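# Golnar Ranjbar would like you to read the sheet

When Golnar Ranjbar took over the safety rules at Kiscombe, they ran to 25 pages and lived in a binder. "I asked who had read it," she says. "Iñaki said he'd read the cover."

Iñaki Requena, who has shared the lab with her ever since, doesn't dispute this. "It was a good cover."

The binder has been retired to a shelf. Its replacement is a single sheet with 4 rules on it, and she recites them with the patience of someone who has done so before. Say out loud when an arm is about to move. Keep your hands off the table until it has stopped. Write down where the objects start. Anything you didn't put on the table, you don't take off it.

The last was Requena's idea, and he remains proud of it. "People tidy," he says darkly. "They see a mug near an arm and they're overcome by good manners. Then there's a run in the log that matches nothing on earth."

The log is Ranjbar's department. It stands at 726 entries, in a program called Govska that both of them describe as adequate, in the tone other people keep for airline food. Each entry gets initials. "I don't mind a failed run," she says. "A failed run with no initials makes me want to lie down."

I ask whether the published standards aren't enough. She looks at me kindly. Standards, she says, will tell you a great deal about guarding and stopping – and she wouldn't work without them – but they have little to say on the subject of crockery.

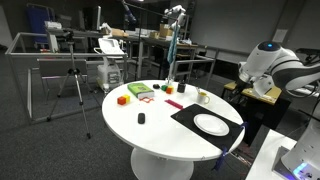
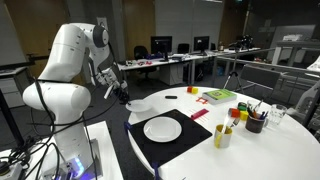
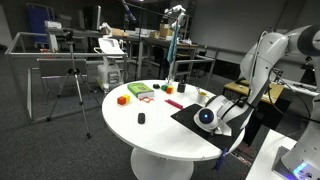
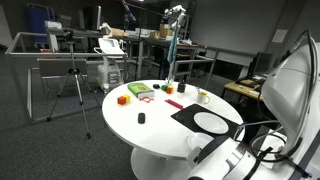
"Most of the arguments are about cups," Requena says. Whether a cup may have anything in it took up 3 meetings in September, and the matter is still listed as open. He is in favour, on the grounds that people's kitchens contain full cups. Ranjbar is in favour of his cleaning the carpet.

They do agree about visitors. A party from Furklow came round and were handed the sheet at the door, and one of them asked, quite pleasantly, if it was really meant for him as well. He was given a second copy.

What would she add, if she were allowed a fifth rule? She thinks about it for longer than I expect. "Cables," she says. "Walk the cables before you start. I left it out because I thought it was obvious, and then Dvořáček put a foot through a loop of them." Requena points out that Dvořáček wrote the binder.

The new sheet is due for review next year. He has asked for a cover.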